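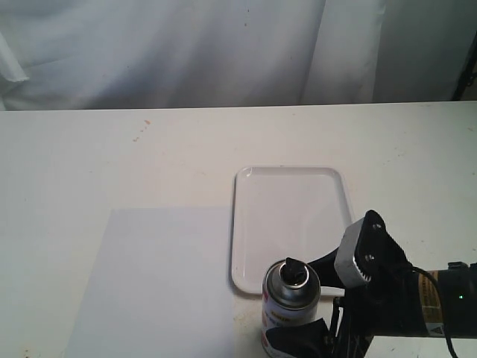
Grilladthorpe, November

Why do people keep watching a soap they say they can't stand?
A project report for the second-year popular television module

My gran has watched Zekside for as long as I've been alive and has complained about it for just as long. So when we were told to pick a programme and find out something about its audience, I already had mine. Yaqin Luo had the same problem at home with her dad, and the two of us teamed up (her dad shouts at the telly, my gran just sighs very loudly).

If you've never seen it, Zekside is set on a street with a launderette, a pub and a minicab office, and it had reached episode 3058 when we started. People get married in the pub. People also find out terrible things in the pub, usually at the same wedding. We wanted to know which bits keep the grumblers coming back, and our guess was the cliffhangers.

What we did

We used Skado, a message board where fans post while the episode is going out. We took 1100 posts from threads covering 7 episodes, left out anything that was only an emoji, and sorted the rest into moans, praise, jokes and guesses about what happens next. Yaqin and I each sorted the lot separately and then argued over the ones that didn't match. There were a lot of arguments! "Oh here she goes again" could be a moan or a declaration of love, and I still think I was right about most of them.

We also talked to our two relatives, separately, with tea.

What we found

Moans came out top, which we expected. But the moaners were also the people doing most of the guessing, often in the same post. Someone would say the long-lost brother story was rubbish and then write three paragraphs on who the brother's mother must be. Praise was mostly saved for the older actors and for one very good argument about a parking space.

The cliffhangers got less attention than we thought they would. Posts picked up far more in the middle of an episode, when two characters who hate each other ended up in the same room. My gran backed this up. She told me she can never remember how an episode finished, she just likes it when there's a row and somebody is holding a tray of drinks.

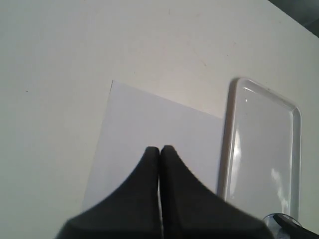 Do moaning fans watch less often than happy ones?

We found nothing to suggest it, as the usernames that moaned most turned up in all the episode threads we looked at.

What went wrong

Our categories were too broad. Zhiqiang Qiu read our draft and said that "jokes" was doing far too much work, and he's right, a kind joke about a character's hat is a different thing from a nasty one about the acting. He also lent us Hou's book on fan letters, which I wish we'd read before the sorting and not after it.

The other trouble is that people who post during an episode are a keen bunch. My gran would never go on Skado. If I did it again I'd spend longer with viewers like her and less time on the board, and I'd start earlier in the term, when Yaqin's dad wasn't so busy at work.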